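Why I've gone back to one lens

I've been meaning to write this up since June, and I keep putting it off because every time I sit down with a cup of tea I end up looking through old folders instead. You know how it is. One folder leads to another and then it's dark outside.
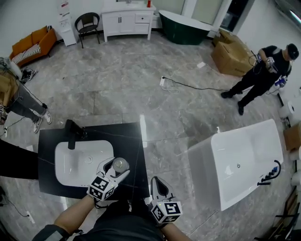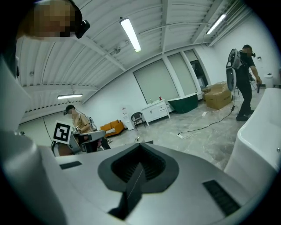

Written by the Prorkari blog's owner, hobby photographer and keeper of too many camera bags

So, the lens. For years I carried a zoom everywhere, a great heavy thing that pulled my shoulder down on one side, and I was very fond of it. It could do the wide view from the top of Tellholm and then, with a twist of the wrist, the sheep on the far side of the valley. I thought of it as being ready for anything. Then I came home from a long weekend in Dusville with 558 pictures on the card, sat down to sort them, and found I liked 18. Eighteen! I went through them again the next evening in case I'd been in a bad mood, and I did get it up to 33, but I was being kind to myself by then.

What bothered me was how many were the same picture. I'd stand in one spot, zoom out, press the button, zoom in, press it again, and move on to the next thing without having taken a single step to the left. My feet had gone lazy. There's one run of the harbour steps where the same bollard sits in the same corner of every shot, and I must have looked straight past it the whole time.

The zoom went in the cupboard after that and I put on the little fixed lens that had been rattling about in a drawer (it still had a bit of fluff on the cap). The first walk was miserable, I'll admit. Everything was too far off or too close, and a heron stood in the shallows for ages while I muttered at it. By the second or third outing, though, I'd started to guess what would fit before I lifted the camera, and I was crouching and backing into hedges and generally making a show of myself, and enjoying it enormously.

I went back to Dusville with it later on, early, before seven in the morning, when the light comes in low along the front. I came home with far fewer pictures and printed 2 of them, both of those same harbour steps, one from right down at the waterline. They're up in the hall now. The bollard is in neither.

I haven't sold the zoom and I don't think I will. It'll come up Tellholm with me when the weather settles, if my shoulder agrees to it. If you've tried the same thing, do leave me a note underneath, especially if you've found a decent small bag, as mine has a strap that squeaks.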